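Course handout 3: Reading a vendor's claim
Evaluating Automation Products
Instructor: Mairéad Brophy
Handout revised 23 Jan 2023

What we are reading this week

The Hamov tidy-up package is sold as a service, and that matters for how you read the brochure. You do not buy an arm. You rent an arm, a stand, a camera and a login, and Floldale (the reseller) sends you "skills" as they become available. The skill we are looking at is called Drawer and Surface. According to the brochure it "opens, fills, closes and clears everyday storage in homes and small offices."

Count the verbs in that sentence. There are four of them, and each one is a separate claim with a separate way of going wrong. A buyer who watches a drawer slide open has seen evidence for one verb. The sales call will treat it as evidence for all four.

Bring the brochure to class with the verbs underlined. If you missed last week, get the Iscombe case from Caoimhe Carroll before you start on this one, as I will refer to it.

1. The setup

Most of what you need to know about a trial is settled before the arm moves. Who chose the furniture? Who chose the objects, and who put them down? Is the cabinet the same one the skill was trained on? The brochure says "any standard drawer unit," and I would like somebody to tell me what a standard drawer unit is.

The trial cabinet has three gray drawers, all shut at this point, each with a black pull in the middle. On top are a plastic bottle on its side, a white bowl, a Pepsi can and a crushed can. An open cardboard box stands against the left side.

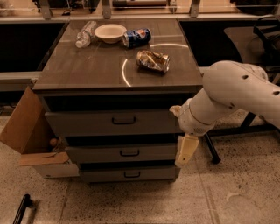

A handle like that is a generous target. It sticks out, it is dark against a light panel, and a finger can get behind it. Now go through your own kitchen or office and make a note of every drawer that opens some other way: a finger groove under the lip, a round knob, a push latch, a key. The brochure is silent on all of them. When I asked Floldale, the answer was that other handle types are "on the roadmap." Write that phrase down. In this course it means no.

The shiny top is more interesting. Ceiling light puts a big white arc across it, and the crushed can sits right in that area. Crumpled metal on a glossy surface under a bright reflection is a fair thing to ask a camera system to deal with, and I give whoever set this up some credit for leaving it in. Whether the software copes is a different matter, and a still picture cannot settle it.

2. What "handles clutter" means

The brochure uses the word clutter 3 times and defines it nowhere. Look at how far apart the things on this cabinet are. You could put your hand around any of them without touching a neighbor, or come close to it. Compare that with a real desk at the end of a working day, where a cable runs under a notebook and there is a mug on top of the notebook.

I have no objection to starting easy. My objection is to starting easy and then printing the hard word.

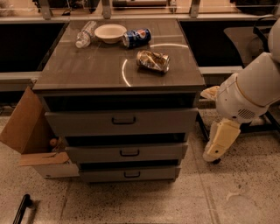 3. Opening the drawer

Back to the first verb. Buckley, in the reading, splits "open" into four stages: reach, get hold, pull, let go. Vendors like to report the whole thing as a single success or failure. You should ask for the stages, as the failures bunch up in particular places. An arm that reaches well and pulls badly has a different problem from one that misses the handle, and the second is usually cheaper to fix.

Look also at which part of the drawer the arm is using. The handle is in the center. With the top drawer out, one pad of the gripper is hooked over the right end of the front panel, well away from the pull.

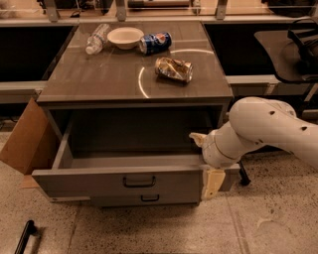

If the skill works from the edge of the panel, then the handle talk in the brochure is beside the point, and a whole new set of questions comes up. Does it need a gap at the side? What does it do with an inset drawer? Does pulling off-center make a cheap runner bind? I do not know the answers. Floldale may well have good ones -- but they are not in the documents we were given, and we grade the documents.

Note too that the drawer is empty. An empty drawer is light. Ask for the same trial with a drawer full of paper.

4. The numbers

The brochure quotes 1074 trials. It does not say how many cabinets, how many rooms, or who decided what counted as a pass. The rental has a minimum term of 27 months, and the notice period is 30 days after that. Put those facts next to each other before you form a view of the price.

For class

Write one page to a buyer who has seen the brochure and is keen. Pick one verb. Say what you would need to see before believing it, and which test you would run first. Do not tell the buyer yes or no.

Pages that quote "on the roadmap" as a feature will be handed back.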